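5.3 Stops during two-arm card handling

The menu task accounts for most of the unplanned stops recorded at the Nornberg cell. In this task the two arms work on printed menu cards and white table holders, passing a card between grippers when the pick side and the place side differ. We ran 300 trials with the Walczak planner and the standard grip settings. A trial was ended by the safety layer in 153 cases. The cell and the work are shown in Figure 4.
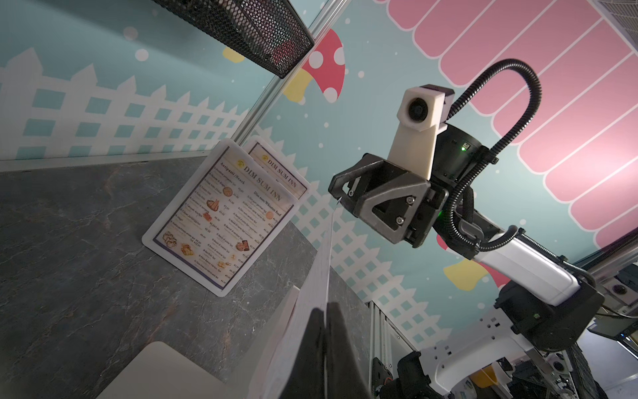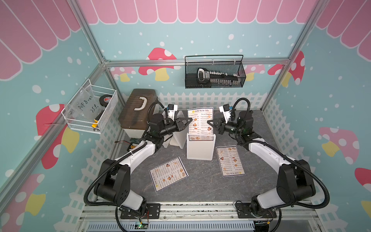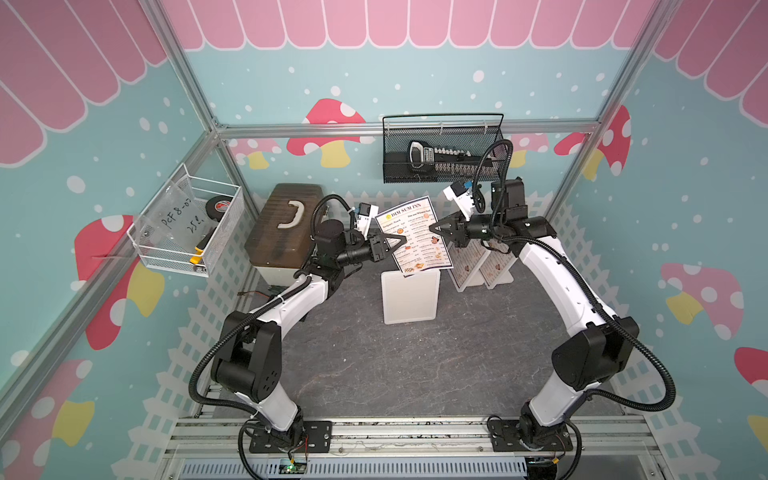
Figure 4. Two-arm menu handling. First panel: wrist camera view, with a thin card held in the near gripper and the jaws of the other arm to the right. Second and third panels: fixed camera views of both arms at a menu standing in the middle of the cell.

A stop is logged by the Romumach controller when the estimated outside force at either wrist passes its limit, when the two arms come closer than the set clearance, or when a joint lags its command for longer than the allowed time. The log stores the condition that fired first. This matters in reading the results below, as one contact will often trip a second condition a few control cycles later, and the second is not counted.

The largest group was force stops at the holder. The card is thin compared with the error in its estimated pose, and its lower edge has to enter a slot only slightly wider than the card. When the edge landed on the lip of the holder, the card bowed, the arm kept pushing, and the wrist force rose slowly until the limit was reached. The limit had been set in February with a rigid test plate, for which contact force rises steeply. With a flexible card the same limit allows much more travel before the stop. Several cards were creased in this way, and a creased card was more likely to fail again if it was reused. We replaced creased cards only at the start of a block, so trials late in a block are not fully independent of the earlier ones.

Clearance stops made up 34 of the ended trials. These occurred during handover, with both grippers near the same card. The planner represents each gripper as a convex hull that includes the wrist camera and its bracket. It does not represent the corrugated conduit, which leaves the wrist in a wide loop and changes shape as the last joints turn. In our first reading of the logs we took these stops to be false alarms from an overly large hull. Replaying the joint data against the fixed camera video showed that the hull was about right for the rigid parts and wrong for the conduit, which moved outside it whenever the wrist turned past its middle range. The stops were triggered by the rigid parts alone. Contact between a conduit and the opposite arm, where it happened, was not seen by the clearance check at all.

This second case is the safety matter of the section. In 4 trials a conduit caught on the opposite gripper and was pulled tight before any condition fired. The load on a caught conduit runs along the forearm and enters the structure behind the wrist, so the wrist force estimate stays low. Motion ended only on joint lag. In one of these trials, on 2023-03-28, the connector at the camera end was pulled partly out and the wrist image froze. The controller went on accepting the last valid frame as current for the rest of the motion, and the release was commanded on stale data.

Two separate faults are involved here and they should be kept apart. The snag is a modeling fault in the planner. The use of a frozen image is a fault in the image interface, which checked that a frame was present and did not check its age. Either could have occurred without the other.

We made the following changes. The frame age is now compared with a fixed bound in every control cycle, and a stale frame holds both arms in place with the grippers kept closed. Each conduit is modeled as a chain of spheres whose positions are fitted from recorded wrist poses. The Esport clips that hold the conduit to the forearm were moved toward the wrist, which makes the free loop smaller at the cost of some wrist rotation. Finally, the force limit during insertion is lowered once the card edge is expected to be at the slot, and a rise in force before the expected depth triggers a short retreat and a second attempt.

The sphere chain remains an approximation. It ignores the direction from which a pose is reached, and a conduit that has taken a set after long use will not match the fit. We therefore keep the joint lag condition as a last check and have reduced its allowed time during handover. Speed during handover is also capped. The full set of trials has not been repeated with all four changes in place, and no claim is made here about the resulting stop rate.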